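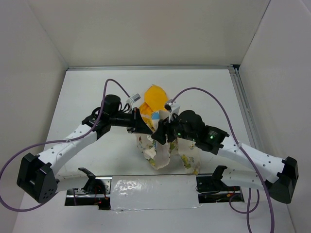 Our project set out to answer a question that sounded easy in September: what do people in Fleltham do with clothes their kids have outgrown? We had a whole semester and a spreadsheet. By week three we also had a strong opinion about parents who keep everything "for the next one" when the youngest is 14.

The group was Emília Krajčí (survey design, most of the arithmetic) and Ayodele Yusuf (interviews, writing, this sentence). We picked kids' clothes over adult clothes on purpose. An adult can pretend a jacket still fits for years, but a six-year-old's ankles give the game away.

## What we did

We put a one-page survey in three places: the public library, the elementary school office, and the notice board at the Mercado, which is a Thursday market and also where half the town goes to complain about parking. We got back 97 forms. After we threw out the blank ones and the one filled in entirely with a review of the market's tamales (positive), 72 were left.

We also asked each household to log every item of kids' clothing that left the house over eight weeks, and where it went. The logs came to 2,017 items. Of those, 1,702 had a destination we could read.

## What we found

The most common answer was "gave it to someone we know." Cousins came up a lot. One boy in our logs received so many hand-me-downs from so many directions that his mother described herself as "a warehouse with a minivan."

Donation bins came second. Most people who used them drove to the one in Cemulham, even though Fleltham has its own behind the fire station. When Ayodele asked why, the usual reason was that the local bin is always full. He checked it on four visits and it was full on all four, so we consider this confirmed.

Very few items were sold. Parents said that photographing a toddler shirt, posting it, and answering messages from strangers about a toddler shirt was not worth two dollars – and we tried it ourselves, and they are right.

Stained clothes were the real mess. Some families cut them up for rags, some put them in the trash, and a surprising number hid them in the middle of a donation bag and hoped.

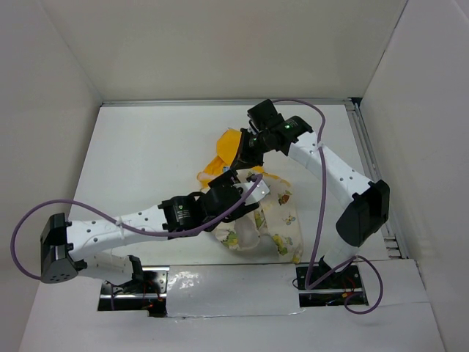
## What went wrong

The survey asked for "number of children" but left no room for ages, so we can't say whether babies produce more outgoing clothes than grade-schoolers. We suspect they do. Emília would like it recorded that she raised this before printing.

We had also planned a comparison with Clodudley, but the forms we mailed there never came back.

## If someone takes this on next year

Ask for ages. Start the logs before the weather changes, as ours ran straight through coat season and the numbers jump in the middle. And call the town about the bin behind the fire station. We left two messages.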